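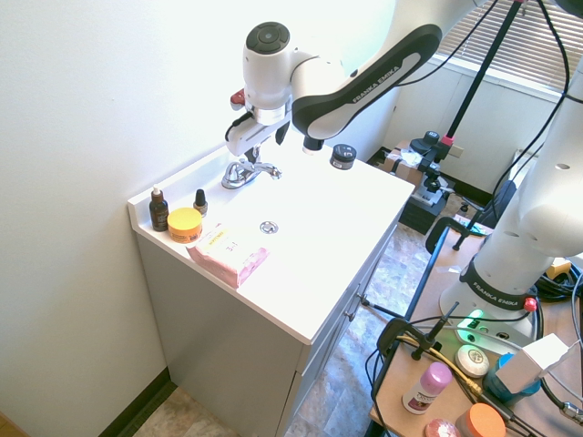
Ticket: Grime returning along faucet base plate, vanity top
Site: Koltville, ground floor washroom
Unit: Ledholm vanity, white molded top, gray two-door cabinet
Opened: April 2021
Status: Open, monitoring

Reported problem
Small dark specks along the back of the chrome faucet plate, worst toward the left handle. They wipe off and come back. The cleaning log has the same complaint from October, closed without a fix.

Checked first
Handles and spout. No drip after 10 minutes with both handles shut. Drain clear. Cabinet opened and a dry paper towel run along both supply lines — towel came out dry. Leak ruled out.

Checked second
The joint between the plate and the deck. The bead of sealant at the back is thin and has a gap on the left. Water from hand washing runs behind the plate, sits in the gap and leaves residue when it dries. 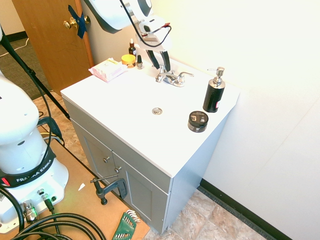 The bottles and jars kept on the counter don't help. Anything standing near the back edge holds a ring of water under it, and people wipe around it. Moved everything off for the cleaning and put it back afterward, because the users want it within reach. A small tray would be better.

Work done
1. Mixed Marar descaler with 300 ml of warm water.
2. Laid a soaked cloth strip along the back of the plate and left it for 10 minutes.
3. Worked the joint with a soft toothbrush, left end twice. No scouring pad — it dulls the chrome and the white top.
4. Rinsed, dried with a towel, then left the sink out of use for roughly 90 minutes.
5. Filled the gap with a thin line of Fluneck clear sealant and wiped off the extra with a damp finger.

Follow-up
Sink back in use the next morning. Wipe behind the faucet every 2 days and dry it afterward. If specks show again at the left end, the plate has to come up and be bedded again with new sealant all the way around. Parts for that are not ordered yet.
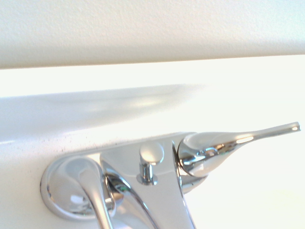 Can bleach be used on the specks instead of descaler?
Plain bleach may lighten them, but it won't remove mineral scale, and it must never be mixed with the descaler. Stay with the descaler and the toothbrush, and rinse well.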